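Choosing a bench kit: the Gundetti two-arm table
Notes to go with session 2

I said last time we'd look at one kit properly before anyone starts filling in order forms, so I've picked the Gundetti. 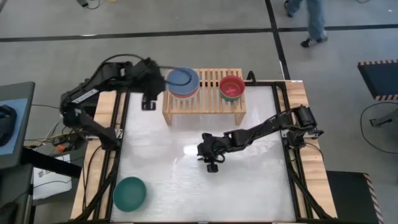 What you're paying for is two arms, a table and the software to run them together. Clonetti will sell you a single arm for a good deal less, and if your project is only pick and place I'd seriously look at that first! But stacking bowls, passing things across, holding one item steady while you work on another - you'll want the pair.

Things I like: the arms face each other over the table, so there's a shared patch in the middle either one can get to. And a pale top makes coloured crockery easy for the vision software to find (do check for glare under your own lights, shiny tops can be a pain).

Things I like less: the cables. Allow yourself an afternoon for routing them and leave slack at the wrists. The manual is thin too, and I ended up using the Suter guide for calibration.

Before next session, please read the Cordeiro hire terms and plan a bowl-stacking trial of 50 runs. Write down what you'd count as a failed run before you start, and bring it with you.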